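### 3.2 The bed as a sorting table

I went into this study thinking people sorted their stuff on the floor. They don't, or at least the Dreltdale households mostly didn't. Of the 282 clear-outs we logged in January, the bed was the favorite spot by a mile, and I get it – it's big, it's soft, and you have to finish before you can go to sleep! Figure 4 has the kind of mix I kept running into, with a mask carton, safety glasses and crumpled cloth all sharing one green sheet.

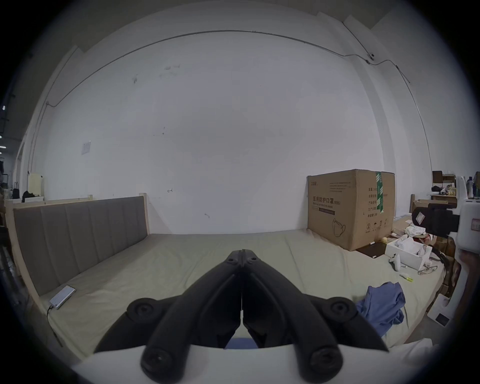
**Figure 4.** Mixed items on a bed, with a large carton marked "Medical protective mask".

Marisol Huerta disagreed with me when she read the draft, and wrote that a bed only delays the job, as everything gets shoved onto a chair at midnight and the sorting starts over the next day. Fair point (I've done it myself, more than once). We did see some piles move like that, and I coded those as "parked" and kept them out of the finished group. Big cartons were the worst for it, as people kept using them as a catch-all for whatever was left over.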